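Workshop notebook, proofing room
2021-12-06

Red drift on the Sundwood silk, continued

Carried on from the last entry. The complaint is still that solid reds dry back duller on the Sundwood silk than on the gloss, and that the loss isn't even across the sheet. The gripper edge is worse than the tail. Marloes thinks it is ink film. I still suspect the stock, or how we are storing it. Today was meant to separate the two.

Sheets from the opened pallet were moved into the proofing room last week and left under a loose cover. Sheets from the sealed pallet were brought in this morning straight from the store. Same cutting direction for both, long grain. I marked the back of each sheet O or S in pencil before anything went near the press, after the muddle in March when two piles were put together and the whole afternoon's readings had to be thrown out.

Ink is the Hevel process set, magenta and yellow from the tins already in use, no reducer. Skinned both tins before starting. The magenta had a thicker skin than I would like and there were crumbs of it stuck under the rim. Strained the top layer and binned it. Water and alcohol as usual. Blankets were washed and left to stand while I set up the measuring bench.

Test form is the old red wedge plus the skin and tissue patches that Paraschiva added for the Nic Aodha job. The wedge goes from solid magenta over solid yellow down to a light pink in even steps, then repeats with a touch of black. The patches with black are the ones we get letters about. They look fine off the press and brown by the following day.

Ran up on waste until the density settled, then fed the sheets alternately, O then S, so that any drift in the ink would hit both sets alike. Kept 32 sheets in all. The rest of the run is under the bench for set-off checks and shouldn't be used for colour, the feed was uneven towards the end and at least one went in skewed.

First readings, taken straight off delivery: no difference I would defend between O and S. Magenta solids sit on target. Yellow is slightly over, and I left it there instead of chasing it. Trap of magenta on yellow is a little low, but it has been low since the summer and isn't the point today.

Second readings, taken after the sheets had stood for 4 hours face up in the rack: O has dropped further than S in the overprint red. The single magenta patches have dropped too, by less. Yellow has hardly moved on either. The dull look on O is visible at arm's length under the booth light if the two are laid side by side, less so if you look at them one after the other. Marloes picked them apart correctly without seeing the pencil marks, then did it again with the sheets turned upside down.

That doesn't clear the ink. If the opened stock is taking the vehicle in faster, the surface goes matt and the red will read lower for that reason alone, with the same amount of pigment sitting there. To check, I put the polarising filter on the Asska densitometer and read the same patches again. With the filter in, most of the gap between O and S closes. What is left is small and about the size of my own placement error on the wedge. So the pigment is there, and the loss is mainly surface scatter.

Worth keeping in mind for the Nic Aodha plates, where the reds are deep and the highlights are hard white against them. A duller surface lifts the shadows and takes the edge off the highlights at the same time, and the whole plate goes flat. The wedge doesn't show this well. The pictures do.

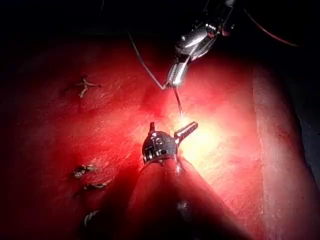
Crimson tissue, metal instrument, pale yellow-white highlight.

Paraschiva's separation for this class of picture holds very little ink in the highlight and then climbs steeply into magenta and yellow, with black coming in late. On the gloss it works. On the silk the step out of the highlight looks abrupt, and the dark end fills in. She would like to start the black earlier and pull the yellow back in the three-quarter tones. I would prefer to sort out the paper first, otherwise we shall be building a curve around a storage fault and will have to undo it when the next pallet comes in.

Moisture. Tried the hygrometer blade in both piles. The O pile reads drier than the S pile at the edges and nearly the same in the middle, which fits with the gripper edge being the worst. The blade hasn't been checked for a long time so I only trust the comparison, not the value. The loose cover is clearly not doing much. The heater on the north wall points more or less straight at that rack, and the pile was standing with its gripper edge towards it. Turned the heater vane to the ceiling. Moved the rack to the far side, next to the plan chest.

Set-off: none on O, a trace on S near the bottom of the pile. Consistent with O setting quicker. Powder was on its lowest setting for the whole run. Would go up by one notch if we print from freshly opened packs.

Rub test done on 6 sheets, both sets represented. O marks slightly more easily with a dry cloth, a faint pink on the cotton. S leaves almost nothing. I would have guessed the other way round, but if the vehicle has drained into the coating and left the pigment poorly bound then it makes sense. Marloes wants this repeated tomorrow with fresh cloths, as the ones in the drawer had been through the wash with something blue.

Things that went wrong, for the record. The booth lamp flickered twice during the afternoon comparison and then settled; the tube is old and there is a spare on top of the cupboard. The white tile for the Asska had a thumbprint on it, cleaned and recalibrated before the second readings, so the first readings may be off by a small amount. Both sets were affected alike. One S sheet was dropped face down on the bench and has been crossed through.

Where this leaves us: dry stock is the likeliest cause, with fast setting and loss of surface gloss following from it. Ink film isn't ruled out as a smaller part of the trouble. The low trap needs looking at separately, on a day when the press isn't wanted.

To do

Let the O pile stand wrapped in the new position, then print 2 short runs on consecutive days and compare with today's sheets. Same tins if they last.

Read today's sheets again tomorrow morning, filter in and filter out. Write the filter state at the top of the column this time — the March figures are no use to us without it.

Ask Sundwood what moisture range they pack the silk at, and whether the wrap on the last delivery was changed. It felt thinner. Marloes has the delivery note.

Get the hygrometer blade checked.

Paraschiva to hold the new black curve until the repeat runs are in. She has saved it under a separate name, so the current one is untouched.

Order magenta. The open tin is below half and I don't want to change batch in the middle of this.

Press washed up, rollers off, fountain drained. Sheets O and S are interleaved and in the top drawer of the plan chest, wedge facing up.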